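Small Funds Are Writing Small Checks Again, and I'm Kind of Thrilled

Posted 3rd July

I had my whole weekend planned around doing nothing, and then the Vukmont announcement landed in my inbox and I ended up at the kitchen table with a cold coffee and a calculator. So you get a short news post on a Sunday!

Vukmont, the seed fund that most of you will know from its spring demo days, is opening a new program for companies that haven't raised a cent from outside. It's called the Bramska Track (after the street the fund's first office was on, which I find sort of sweet) and it will back 20 startups in its first round. Applications are open now, and the first money goes out in October.

What got my attention is the terms. No board seat, no exclusivity, and a founder can buy back the fund's stake at a price that's fixed on day one. I've been writing about early money for a good while and I can count on one hand the funds that put a buyback in the standard paperwork. Usually you have to beg for it, and pay a lawyer to beg for it nicely.
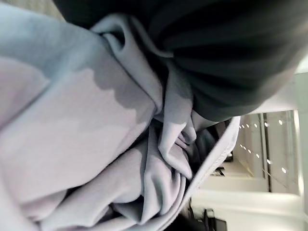 Who can apply

Pretty much anybody with a product that somebody is already paying for. Vukmont says it doesn't care whether that's one customer or a hundred, as long as there's an invoice. Consumer goods, software, home services and repair are all fine. Crypto is out, and so is anything that needs a medical license.

You'll fill out a form (I clicked through it this morning, it's four pages and mercifully free of essay questions) and send in your last six months of bank statements. That second part is going to scare off some people, I know. But I'd much rather show a fund my ugly bank account up front than have it come out three weeks into talks.

The fund ran a quiet pilot of the same thing last year under the name Wenell, with no press and hardly a mention on its own site. That one drew 328 applications, and 101 of those got a first call. I'd have loved to see how many of the pilot companies are still trading, but that number isn't in the release, and I've written to ask. 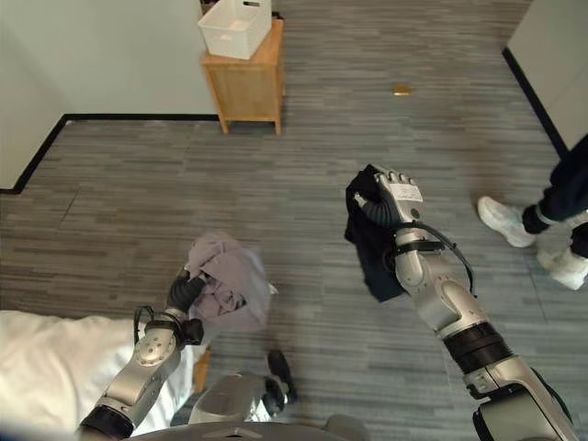 Clothes in hand, a cloth on one side and a darker garment on the other.

Now, the timing. Everybody I talk to says money is tight, and it is, if you're looking for a big round. The late-stage folks have gone very quiet. But down at the bottom, where the checks are small and a company is two people and a spare bedroom, I keep hearing the opposite. Rents on small workspaces have come down in my city, good people are answering emails from companies they'd have ignored a year ago, and suppliers are suddenly willing to talk about payment terms. If I were going to start something (I'm not, my family can relax) I'd be tempted to do it this year.

There's a rival in the mix too. Štěpánek, the smaller of the two funds in this corner of the market, has been doing buybacks for longer and closed its latest group at 46 companies. Its checks are smaller than what Vukmont is offering, but it decides faster, and for a founder with payroll on Friday, fast can beat big.

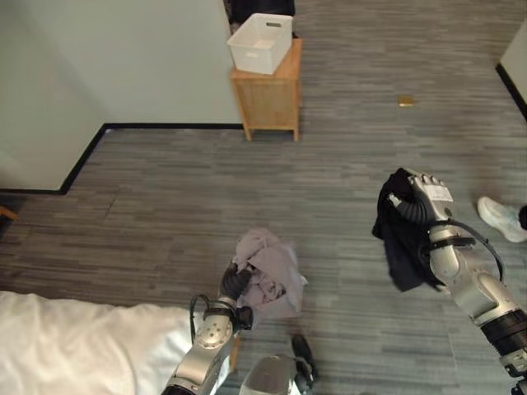
One reader who went through the Wenell pilot wrote to me that the buyback was the reason they signed, but that the price climbs quicker than you'd expect once revenue picks up, so run the numbers for a good year as well as a bad one. They also said the monthly check-in calls were short and useful, and that they'd apply again.

I think that's fair advice, and it sent me straight back to the term sheet. The price is fixed on day one, yes, but what's fixed is a formula, and revenue is part of it. I read it too fast the first time. Put your own forecast through it before you get excited, then put through a forecast twice as rosy and see whether 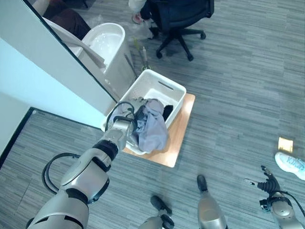 you could still afford to buy the stake back without borrowing. If the answer's no, it's an ordinary investment with a nice extra clause, and you should compare it with other ordinary investments.

The form stays open until all the places are filled, and the fund says it will read applications in the order they come in. I'll add a note to this post if I hear back about the pilot companies.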